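Drostley Branch Footbridge Closes for Deck Work

The footbridge over the old Drostley branch line will be closed from the start of July while the deck boards are replaced. The work is expected to take 18 working days. Until then the bridge stays open, but please walk bicycles across and keep off the north stairs when it has been raining.

Many newer members have asked why a town this size has a footbridge over a single unused track. When the bridge went up there were four tracks below it. Two were for passenger trains, one served the feed mill, and the fourth was a siding where milk cars were held for the morning run to Paterson. The stationmaster's records list 1,451 cars of milk sent out in the best year. People living on the east side had to cross all four tracks to get to the depot, and after several close calls the railroad agreed to pay for a bridge.

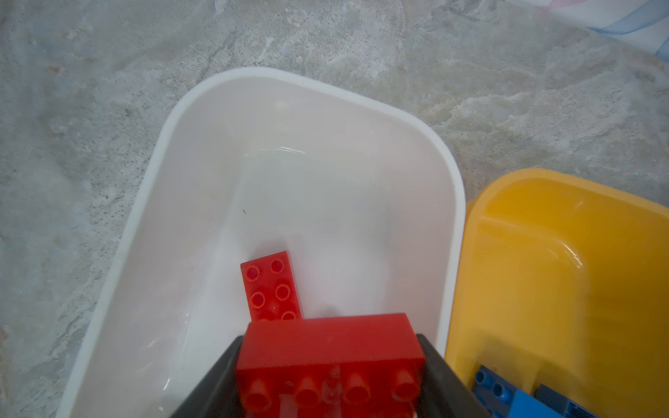 Passenger service ended first and the mill siding was lifted a few years later. The milk traffic held on longest, mostly because the Zustitz creamery had no good road to it until the county paved the hill. When we cleared out the freight house last fall we saved what small hardware we could: spikes, tie plates, switch keys and a box of lamp parts. All of it is now being sorted for storage at the museum. Plastic bins like the white one and the yellow one beside it are what we need more of, and clean used ones are fine. Please leave them inside the freight house door before 4 in the afternoon.

The new deck will be white oak, cut to the same width as the old boards. The steel underneath was inspected in the spring and is in better shape than we expected, although two of the cross braces on the west side will have to come out. The Prernuvness shop is making the replacements. The handrails stay as they are — they are original, and the county has agreed that they can be kept if we add a lower rail on the inside.

There are 361 boards in the deck. Any old ones that are still sound will be set aside for the platform benches, and the rest will be hauled away.

During the closure, walkers can use the Mill Street crossing. The trail detour will be marked at both ends.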